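3.2 Starting state of the cloth

Each of the 234 trials began with a single white item placed on a wooden surface and left unsmoothed. Flat or pre-folded starts were excluded — they shorten the search for an edge.

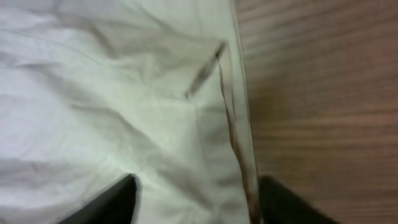 Ikard, Murkard and Royer
August 25, 2020

Figure 2. Crumpled white fabric on brown wood. A short dark crease, possibly a hem or seam folded back, crosses the upper part.

Creases of this kind were coded as candidate edges. Broad shadowed folds were coded separately, as they seldom led to a corner. Coders were allowed 30 seconds per item.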